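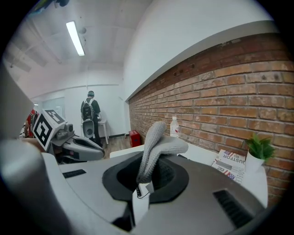

Capítulo 12
El ladrillo visto en interiores

Contenidos del capítulo
12.1 La pared vista como acabado
12.2 Lectura de un paño existente
12.3 El remate superior y la repisa
12.4 Mesas y mobiliario junto a la pared
12.5 Limpieza y protección
12.6 Reparación de juntas y taladros
Actividades

Al terminar el capítulo, el alumno deberá saber reconocer el aparejo y el tipo de junta de una pared de ladrillo visto, levantar un croquis acotado de un paño, elegir un sistema de limpieza adecuado y decidir a qué distancia se coloca el mobiliario. Para seguirlo hacen falta los conceptos de aparejo, hilada y tendel del capítulo anterior.

12.1 La pared vista como acabado

Se llama ladrillo visto al que queda sin revestir, de modo que la propia fábrica hace de acabado. En fachadas es una solución muy antigua. En interiores se encuentra en dos situaciones distintas que conviene separar desde el principio.

La primera es la pared construida para quedar vista. El albañil ha elegido las piezas, ha cuidado el llenado de las juntas y las ha repasado con el llaguero antes de que el mortero endureciera. Las hiladas están niveladas y las llagas caen a plomo cada dos hiladas. Suele encontrarse en talleres, escuelas, gimnasios y oficinas, donde se busca una superficie que aguante golpes y roces sin tener que pintarla cada poco tiempo.

La segunda es la pared que se ha descubierto después, picando el enlucido. Aquí las piezas no se eligieron para verse. Aparecen ladrillos rotos, ripios, cambios de aparejo, restos de yeso en los poros y rozas de instalaciones antiguas. El coste de dejarla presentable puede superar al de volver a revestirla, y el proyecto debe valorarlo antes de empezar a picar.

Es frecuente que el ladrillo no llegue hasta el techo. La fábrica vista ocupa la parte baja, que es la que recibe los roces de sillas, mesas y personas, y por encima sigue una pared lisa, enlucida y pintada en un tono claro. Esta división ahorra material y mejora la iluminación de la sala, ya que el ladrillo rojo absorbe bastante luz. El encuentro entre las dos zonas se estudia en el apartado 12.3.

12.2 Lectura de un paño existente

Antes de intervenir en una pared se observa y se dibuja. El trabajo se hace con luz lateral siempre que sea posible. Un foco colocado en el suelo, cerca de la pared, marca las piezas salientes y las juntas rehundidas mucho mejor que la luz del techo.

Se anotan los datos siguientes:

Aparejo. A soga, a tizón, inglés, flamenco o sin orden reconocible.
Formato de la pieza. Se miden la soga y el grueso en varias piezas y se da la media.
Color. En la cerámica roja son normales las variaciones entre el naranja y el pardo dentro de un mismo lote. Dependen de la posición de la pieza en el horno y no indican mala calidad.
Junta. Espesor, color del mortero y perfil: enrasada, rehundida, matada superior o de media caña.
Daños. Piezas oscurecidas, desconchadas o fisuradas, eflorescencias, taladros sin tapar.

El oscurecimiento merece atención aparte. Una pieza oscura aislada suele venir así de fábrica. Un grupo de piezas oscuras con un borde continuo, sobre todo en las hiladas bajas, obliga a comprobar si hay humedad. Se mide con el higrómetro de contacto en la zona oscura y en otra clara a la misma altura. Si las lecturas coinciden, se trata de color o de suciedad.

Ejemplo 12.1. En una sala de prácticas del centro de formación de Grarier, construida en 1992, se levantó el croquis completo del paño largo. El recuento dio 2367 piezas, contando como una cada media pieza de los extremos. El aparejo era a soga, con junta de 12 mm ligeramente rehundida. Las hiladas altas presentaban taladros de antiguas fijaciones. Los alumnos los situaron en el croquis por número de hilada y distancia al rincón, que es el procedimiento recomendado: la hilada se cuenta siempre desde el suelo y la distancia se toma siempre desde el mismo lado.

12.3 El remate superior y la repisa

Cuando la fábrica vista termina antes del techo queda un canto horizontal que hay que resolver. Si la hoja de ladrillo es un trasdosado, es decir, si se ha levantado por delante de la pared existente, el canto tiene todo el grueso de la pieza y forma un escalón. La solución más común es cubrirlo con una repisa corrida.

La repisa puede ser de madera pintada, de piedra, de obra enlucida o de chapa plegada. Debe cumplir tres condiciones de ejecución. El asiento será continuo, sin huecos por los que caiga polvo a la cámara. El vuelo sobre el ladrillo será pequeño; en interiores bastan 20 mm. La junta con la pared superior se sellará con un producto elástico y pintable, porque los dos elementos se mueven de forma distinta y una junta rígida acaba abriéndose.

En las repisas pintadas de blanco la suciedad se nota pronto. Se prefiere un esmalte satinado, que admite el paño húmedo. La pintura plástica mate se mancha con el roce de las manos y no se recupera sin repintar.

Al pintar la repisa o la pared superior se protege siempre la última hilada. La cinta de carrocero agarra mal sobre el ladrillo rugoso. Da mejor resultado un cartón o una regla ancha apoyada en el canto, que se desplaza a medida que se avanza. Las gotas que caigan se dejan secar y se levantan con espátula; si se frotan frescas, el pigmento entra en el poro.

12.4 Mesas y mobiliario junto a la pared

En aulas y talleres es habitual alinear las mesas con la pared de ladrillo para dejar libre el centro de la sala. La disposición es buena, con algunas precauciones.

El canto del tablero no debe tocar la fábrica. El ladrillo es abrasivo y desgasta en poco tiempo los cantos laminados o lacados, y la mesa deja a su vez una línea gris a lo largo de una hilada. Se separa unos centímetros o se colocan topes de goma en las patas traseras. La separación facilita además el paso de cables y permite recoger lo que cae por detrás.

Los tableros blancos o de color claro compensan la poca luz que devuelve el ladrillo. Son adecuados para trabajos con piezas pequeñas, donde interesa que tornillos, conectores y cables destaquen sobre el fondo. Conviene reservar la franja del tablero más próxima a la pared para lo que no se usa de continuo y mantener despejada la delantera. Las botellas de agua, cerradas y apartadas de los equipos eléctricos.

No se deben apoyar en la pared láminas, carteles ni tejidos estampados que puedan desteñir. Si se necesita un tablón de anuncios, se fija con tacos en las juntas, nunca en el centro de las piezas. Un taladro en el mortero se tapa sin dejar rastro; en la cerámica queda para siempre.

12.5 Limpieza y protección

La limpieza ordinaria se hace en seco, con cepillo de cerda blanda o aspirador con boquilla de pelo, de arriba abajo. Se empieza por la repisa. El agua se reserva para manchas localizadas y se usa poca, con esponja bien escurrida y jabón neutro.

Los ácidos de limpieza de obra no se emplean en interiores ocupados. Atacan el mortero, desprenden vapores y pueden provocar eflorescencias.

Para evitar el desprendimiento de polvo se aplica un consolidante incoloro. En las prácticas de este libro se utiliza Prilis, de la casa Derkau, en dos manos y con la pared completamente seca. Cualquier producto equivalente sirve, siempre que sea transpirable y no deje brillo. Se hace una prueba en un rincón y se espera al día siguiente antes de continuar.

12.6 Reparación de juntas y taladros

El mortero de reparación debe ser algo más débil que el existente. Se prepara en poca cantidad, se compara en seco con la junta original y se corrige el color con arena o con pigmento mineral. La tabla de dosificaciones Smits, recogida en el anexo, da un punto de partida para juntas claras.

El orden de trabajo es el siguiente: vaciar la junta hasta sano, aspirar, humedecer ligeramente, rellenar por tongadas con paletín fino y repasar con el llaguero cuando el mortero admita la huella del dedo sin mancharlo. Los restos se cepillan al final de la jornada.

Actividades

1. Localiza en tu centro una pared de ladrillo visto y dibuja un metro cuadrado a escala 1:10. Indica aparejo, formato y tipo de junta.
2. Mide la separación entre la pared y las mesas más próximas. Anota si hay marcas de roce y en qué hilada.
3. Dibuja en sección el remate superior de una hoja vista con repisa. Señala el asiento, el vuelo y la junta elástica.
4. Prepara tres muestras de mortero con distinta arena y compáralas, ya secas, con la junta de la pared elegida en la actividad 1.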